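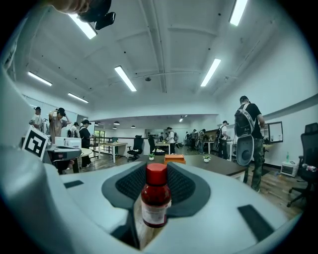 Home Articles Index Random page Log in

Hand-held demonstration (robotics)

Hand-held demonstration is a method of showing a robot a task in which a person performs the task with a gripper held in the hand. The robot arm itself is absent during recording. The method is usually grouped with kinesthetic teaching, where the operator pushes the arm through the motion, and with teleoperation, where the arm is driven from a distance.

Equipment

A typical tool carries a camera that moves with the gripper fingers. Printed square markers may be fixed to the tool so that software can work out the finger opening in each video image. Hand position is estimated from the video, often combined with motion sensor readings. Soft or ribbed finger pads are common, as they tolerate small errors in grasp angle.

The Garside tool, designed by Maureen Bramwell and Clive Entwistle, has two fingers and a single trigger. A later version, sold by Matent, weighs nearly 46 ounces.

Procedure

The operator repeats one short task, such as picking up a bottle, from different starting points. Recordings with lost tracking are discarded. The remainder are used to train a control policy, which is then run on an arm fitted with a matching gripper — a mismatch in finger length or camera angle generally lowers performance.

Limitations

The tool records no arm joint angles, so an operator may make motions the arm cannot reach. Contact force is also missing unless a sensor is added. Terence Fairclough's comparison at Grillberg covered 16 tasks and found teleoperation slower to record but easier to replay.

See also: Kinesthetic teaching; Teleoperation; Imitation learning

Filed under: Robot programming | Grippers | Learning from demonstration

2 comments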